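# Questions about *The Bidatham Ledger*

Gemma Ackroyd's book on the collapse of the Lawal savings scheme has brought in a lot of mail. These are the questions we get most often. Last updated February 4, 2021.

**What is the book about?**

It follows a small-town investment club that grew into a regional fund and then failed over one January. Ackroyd tells it mostly through the savers, with chapters on the bookkeepers and on the local paper that first printed the numbers.

**Is it a true story?**

Yes. Some savers asked for their names to be changed, and those names are marked in the notes at the back.

**Do I need to know anything about finance?**

No. Terms are explained where they first come up, and there is a short glossary. Readers who work in banking may want to skip the second chapter.

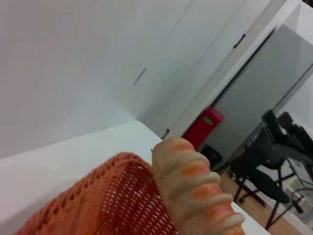

**Which formats can I buy?**

Hardcover and e-book. The audiobook is being recorded now and will be read by the author. We don't have a release date for it yet. A paperback is planned, but it won't be out before the audiobook.

**How big was the first printing?**

Drarkport Media printed 4000 copies. Of those, 2716 went to stores and the rest were held for direct orders. A second printing has been approved.

**My copy has a mistake on the page with the fund's accounts. Is it a misprint?**

It is. In the first printing, the table in chapter six leaves out one line, so the column doesn't add up. The number of account holders should read 3856. The e-book has been fixed – delete your copy and download it again to get the new version. If you have the hardcover, we can email you a corrected page to print.

**Can I get a signed copy?**

Signed copies are sold only through our own store, with a limit of 2 per order. Ackroyd can't sign books sent in by mail.

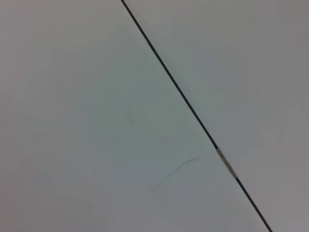

**Will she talk to my book club?**

She does online visits for groups that have read the book. Write to us with a few possible dates and the size of your group. Evening times fill up first. There is no charge, but we ask that the visit not be recorded.

**Is there a reading guide?**

Yes, it's a free download from the book's page. It gives away the ending, so finish the book first.

**Can I quote from the book?**

Short passages in a review are fine without asking. For anything longer, or for use in a course packet, send the page numbers and the exact text to our permissions desk.

**Is there going to be a sequel?**

No sequel is planned. Ackroyd is working on a new book on a different subject, and we'll post the title once it's settled.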